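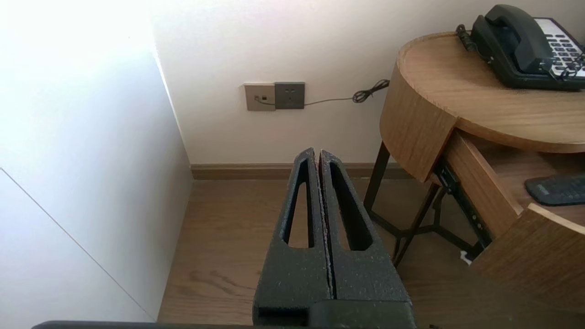
Does 432 Hz deserve the fuss?

Posted by Mircea Chiriac on Thursday, October 29, 2026

Every few months someone sends me a link to a track tuned to A=432 and tells me it will change how I hear music. The latest is a Skoltis album called Hamura, which the label says was "returned to the natural pitch." Natural according to whom? Concert pitch wandered all over Europe for centuries and people seemed to enjoy their evenings out.

I bought it anyway. It's a pleasant record, slow and heavy on the reverb. Then I pitched it up to 440 and played both versions to my sister without telling her which was which. She liked the second one, which was the 440. One listener proves nothing, I know, but the label hasn't offered me even that much.

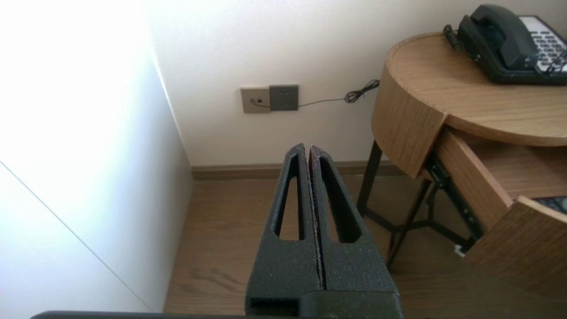
Photo: Clallitness

What bugs me is the price. The "retuned" edition costs $31 and the regular one costs $2 less, for a change you can make in free software before the kettle boils. My friend Sima reckons the colour of the strings is warmer. Maybe so. Slacken any string a little and it will sound different, and I've got no quarrel with a guitarist who likes it that way.

If somebody has a proper blind test, send it and I'll read it. Forum posts don't count.

2,540 shares | 31 comments

We use cookies to improve your visit. Accept | Manage settings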